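4.2 Shelf Restocking

The second group of tasks concerns small retail shelves of the kind found in break rooms and corner shops. We chose restocking because it is repetitive, has a clear end state, and is often named as work that machines should be able to take over soon. Our results suggest that this is partly true for the bottles and much less so for everything around them.

Each trial begins with a shelf already partly filled. The robot has two arms and works from a fixed position in front of a table. It receives a short instruction, such as "put the cola on the lower shelf," and has to choose an arm, grasp the item, and set it down without moving the stock already in place. A trial is scored as a success only if the item is upright when released and all other items are still standing. We ran 400 trials with the policy trained on the full set of 2,447 demonstrations. Of these, 266 were successful.

The shelf is harder to work in than a plain table. A wire mesh cage limits the directions from which a gripper can enter, and its thin wires are poorly resolved in the depth data. Bags resting on the top grid hide part of the lower level from the head camera. Figure 5 shows the working area with a cola bottle held upright in the left gripper in front of the open side of the cage. Orange, green, and dark soda bottles stand on the lower level, under three bags of chips. 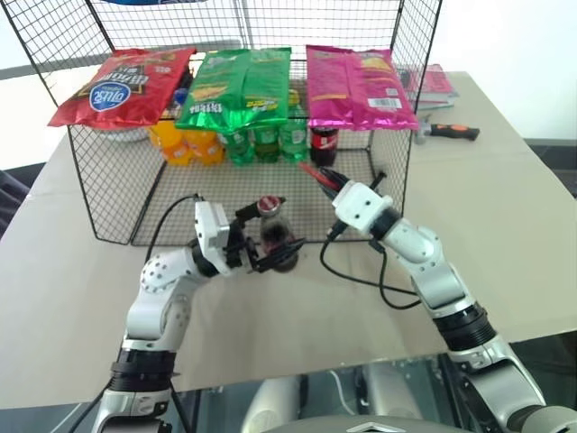 Figure 5. Restocking setup, seen from the head camera. The left gripper holds a cola bottle in front of the cage; the right gripper holds a slender red and black object.

4.3 Failure Cases

We sorted the failed trials by the first error that occurred. The most common was contact between the held bottle and a bottle already on the shelf. The next was a poor grasp, usually too close to the cap, which let the bottle swing as the arm moved forward. Collisions with the mesh were less frequent but harder to recover from, and the operator ended most of those trials by hand.

Chip bags were tested separately at the Ekiscombe site using the Zodeo controller. They change shape when gripped, and the policy often closed its fingers on the crimped edge only. We do not include those trials in the totals above.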